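Home | Recipes | Baking | Soups | Pickles | About

How to make a jar of quick pickled onions

I've been making these since 2016, when we moved to Dunley and found ourselves with far more red onions than two people could ever eat, and I still get a little thrill when they turn pink!

Peel and slice 9 small red onions as thinly as you can manage, then pack them into a clean 1.5 litre jar. Warm 500 ml of cider vinegar with 500 ml of water, three tablespoons of sugar and one of salt - don't let it boil, just stir until everything has dissolved. Pour it over, add 13 peppercorns (my habit, use what you like) and press the onions down with a spoon.

Leave the jar on the side until it's cool, then put the lid on and pop it in the fridge. They're lovely the next day with cheese on toast, and lovelier still the day after that - I keep ours for up to two weeks. 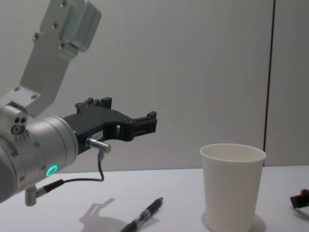
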